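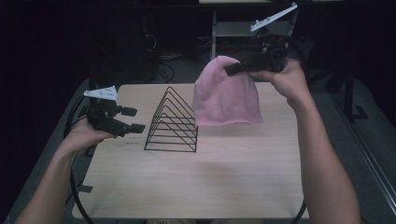 Every spring somebody decides the winter hats need a system. This year it is a wire rack, the triangular kind with slots, and we are told knitwear will live on it happily until June. I have doubts. A ribbed beanie has no spine. Stand it in a slot and it slumps, hang it by the top and it stretches.

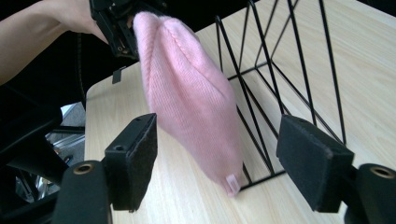 Trurnness, 31 March 2023

Sabine Wiegand swears by the rack and says pink ones look nice in a row. Maybe so. Idun Tveit folds hers flat, label end down, and puts them in a drawer – no purchase required. I'm with Idun so far. If your rack has kept a hat in shape all summer, write in and tell me.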